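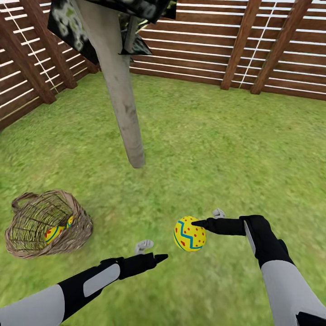 O jardim que não existe

Por Zulema Aravena

Na empresa Iturra há um quintal com relva, cerca de madeira e ovos de Páscoa, e ninguém precisa de o regar. Ele vive dentro do simulador Umo e serve para ensinar um robô de dois braços a fazer uma coisa que uma criança aprende numa manhã: apanhar um ovo pintado e colocá-lo num cesto de vime.

Visitei a equipa em março. Eu esperava falar de motores e de mãos mecânicas, mas a conversa foi quase toda sobre software. Iara Henríquez, responsável pelo planeamento de movimentos, explicou-me que a tarefa tem 2 partes que parecem uma só. Primeiro o programa tem de encontrar o ovo, depois tem de decidir por onde a garra se aproxima dele. Um ovo é um objeto ingrato para isto. Se um dedo lhe toca de lado antes de o outro chegar, ele rola, e o plano que o computador acabou de calcular já não vale nada.

- O planeador antigo pensava uma vez e depois obedecia a si mesmo até ao fim - disse-me ela. - Agora corrige o caminho enquanto o braço anda. 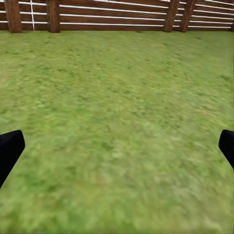
Revista Flivholm | N.º 400 | Página 2

A correção é feita por um módulo chamado Cema, escrito em grande parte por Obaidul Sarkar. Ele é um homem paciente, que desenha no quadro antes de responder. O Cema recebe as imagens das câmaras simuladas e devolve uma estimativa da posição de cada objeto, junto com um valor de confiança. Quando a confiança desce, o braço abranda. Parece simples, mas a primeira versão abrandava tanto que o robô ficava parado diante da relva, com a garra aberta, sem escolher nada.

A relva foi, aliás, um problema que me surpreendeu. Vista de perto, a textura torna-se manchada e desfocada, e o detetor encontrava nela ovos que não estavam lá. Sarkar tentou primeiro filtrar as cores. Depois desistiu dessa ideia e passou a treinar o modelo também com vistas do relvado sem nenhum ovo, para que ele aprendesse a responder "não vejo nada". O conjunto de treino tem hoje 3,533 vistas, segundo o registo que a equipa me mostrou, e 500 delas são deste tipo.

O cesto traz outra dificuldade. Através do vime vê-se o que está lá dentro, e um ovo já guardado pode ser tomado por um ovo ainda por apanhar. Os desenhos ajudam pouco: há ovos amarelos com uma faixa em ziguezague e pintas vermelhas, e dois iguais podem ficar juntos no mesmo cesto.

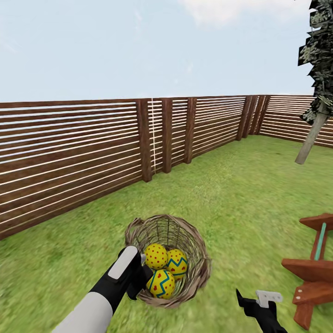 Para resolver isto, o programa deixou de tratar cada imagem como uma novidade. Ele mantém uma pequena memória dos objetos e pergunta, a cada passo, se aquilo que vê pode ser uma coisa que já conhece. Zainab Edet, que trata das ferramentas de teste, construiu um visor onde se pode voltar atrás no tempo e ver o que o Cema acreditava em cada instante. Passei uma boa meia hora com ele. É curioso observar uma máquina que muda de opinião sobre um ovo.

Edet contou-me também que a maior parte do trabalho dela é pouco vistosa. Quando alguém altera uma linha do planeador, o sistema repete durante a noite 400 episódios gravados e compara os resultados. De manhã ela lê primeiro os casos que pioraram, com um café ao lado, e só depois abre o correio.
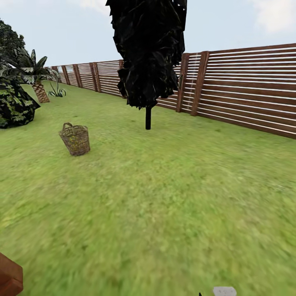
Nem todos na casa estão convencidos. Digby Treloar, o mais velho do grupo, veio do controlo industrial e desconfia de um mundo onde a luz é sempre boa. Na opinião dele, o contacto entre os dedos e a casca continua mal modelado, e o atrito escolhido no simulador é mais um desejo do que uma medida. Henríquez concorda em parte. Por isso a equipa varia agora o atrito e o peso do ovo a cada episódio, para que o controlador não se habitue a um valor único.

Treloar pediu ainda que o braço esquerdo e o direito deixassem de ter planos separados. Até há pouco, cada um reservava o seu espaço e o outro esperava, o que era seguro e muito lento. O novo planeador calcula os dois movimentos em conjunto, mas ainda falha quando o cesto está inclinado, e é nisso que Henríquez trabalhava quando me despedi.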